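Protecting a worktable on a budget

Glue, varnish and craft paint will mark almost any tabletop. A cover you can throw away saves a lot of scrubbing.

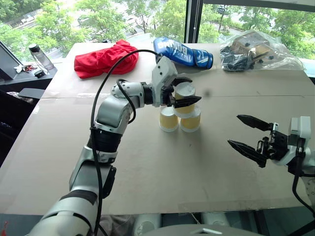 Old shipping boxes make a good cover. Slit them along the glued corner and press the folds down hard. Flattened brown cardboard laid in large sheets, as on this table by the window, reaches across most of the top. Change a sheet when it gets soft — glue soaks through fast.

Where two panels meet, butt the edges and use a strip of clear tape.
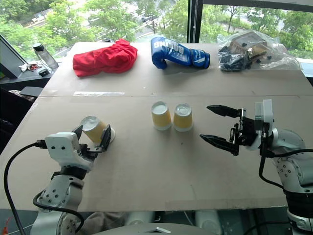 218 words | Zalledari Home Tips

Paper cups are fine for mixing small batches of paste. Let leftovers harden before you put them in the trash.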